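发件人：Jade Bainbridge
收件人：Getuter 夹爪讨论列表
主题：Re: 手持夹爪手指衬垫对比，毡面还是光面

Fouad Hajji 写道：
> 我们打算给 Irnton 那批手持夹爪换手指。目前两种方案，一种是
> 光面塑料手指，一种是内侧贴深灰毡垫。想问问有没有人拿软壁
> 容器试过，尤其是纸盒和塑料瓶。Treloar 的控制器参数要不要
> 跟着改？另外腕部相机的视野会不会被加厚的手指挡住？

Fouad，你好：

上个月我们正好做过一轮，把结果贴出来供参考。

两种手指装在同一套夹爪上轮换，Treloar 控制器的固件没有动，只改了闭合限位。一共记录了1246次抓取，其中443次是倾倒类动作，其余是抓起、移动和放下。

先说纸盒。光面手指夹满盒牛奶，竖直提起没有问题，一旦倾到接近水平，盒子会绕着两指的连线慢慢转，操作的人得用手腕去补。换成毡垫以后这种转动少了很多，倾倒类动作里一共只记到19次明显打转，而且多数发生在盒子快空的时候，盒壁一软，接触面就不平了。夹的位置也有影响，偏下比居中好控制，但是盒口离杯子更远，倒之前要先把杯子挪近。

塑料瓶的情况不太一样。瓶身是弧面，毡垫能贴住的只有中间一条，两种手指差别没有纸盒那么大。闭合限位我们设在行程的75%，再紧瓶壁会凹。玻璃罐我们只用毡垫试，光面的没有数据。

相机方面，加厚以后手指在腕部画面里占的面积变大，张开时两指之间还能看到桌面，夹近处的大瓶子时画面有一半是瓶身，定位基本要靠头部相机。你们如果只装腕部相机，建议先录几段看看再定厚度。

毡垫的缺点是容易沾粉。抓完奶粉一类的东西要清理，我们用胶带粘，粘不干净就换。Piltetti 的背胶款撕下来会留胶，换的时候多留点时间。手指上的螺丝孔位没有改，两种可以直接互换，螺丝别拧太紧，铜嵌件被带出来过一次。

双手操作时，左边那只多数时间张着等，这部分数据我们没有删，只在标注里写了空闲。你们做统计时要注意把它分开，不然空抓率会很高。

附图四张，腕部相机和头部相机的都有：

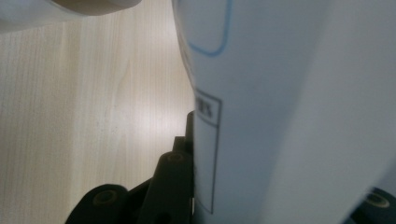
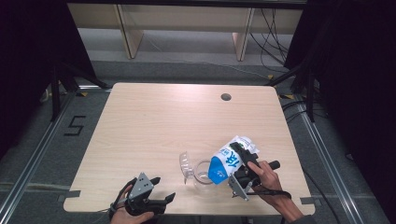
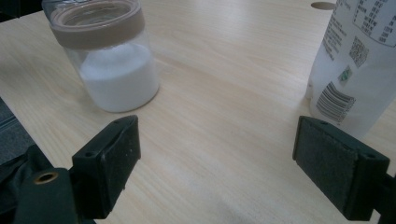
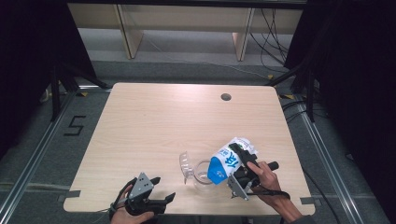

Alfie Staniforth 回复：毡垫打转的次数和我们这边接近，不过我们后来把毡换成了薄硅胶片，纸盒快空的时候表现好一些，沾粉更厉害。75%的限位对薄壁瓶可能还是偏紧，我们是按瓶子分别设的，切换时在控制器里选预设，多花几秒。Fouad 如果要参数表，我可以发到列表里，不过里面没有玻璃罐那一项。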